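Basket on the table, yes or no?
Home & Tidy board > Small Spaces

mundside_56
April 2020
Finally doing the front room. Round table, white marble-pattern top, gray striped carpet, gray chair next to it. Everything lands on that table. Mail, chargers, keys. Thinking one plastic basket, the kind with slots in the sides, and it just lives there. Good idea or am I making a junk drawer with no lid 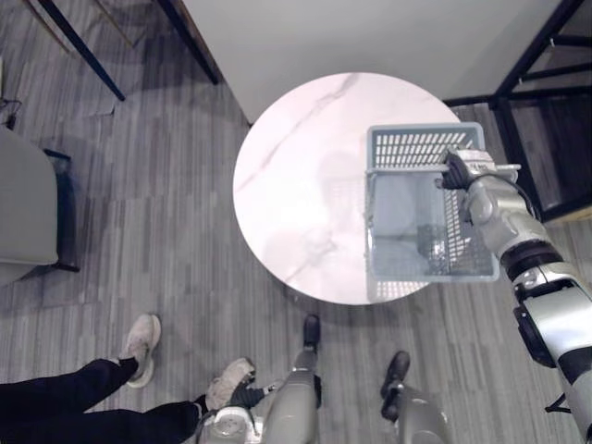
Basket is blue-gray btw so it sort of goes with the chair. Cost me 2 bucks. Could also go on the floor but then I'd trip on it.

cutangate
Junk drawer with no lid. Sorry. Had one 15 years, never saw the bottom of it.

Liv Torvik
Disagree - slots help, you can see whats in there. Empty it Sundays. Done.

cutangate
Who empties anything on Sundays

shiferaw16
Put it on a shelf not the table. Round tops are bad for square baskets, you lose the whole edge. Also vacuum under there first, carpet like that hides crumbs. Skinny black legs and light wood are easy to get around at least.
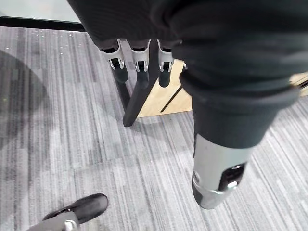
Photo: mundside_56 / Flirkotmont Home Boards

And check the feet for dents in the carpet while your down there. Ice cube, let it melt, fluff with a fork.

mundside_56
Ok the ice cube thing I'm trying tonight. Shelf is full tho. Basket stays on the table for now, chargers go someplace else.

Liv Torvik
Good. Smaller basket if it fills up.

cutangate
It'll fill up. See you in September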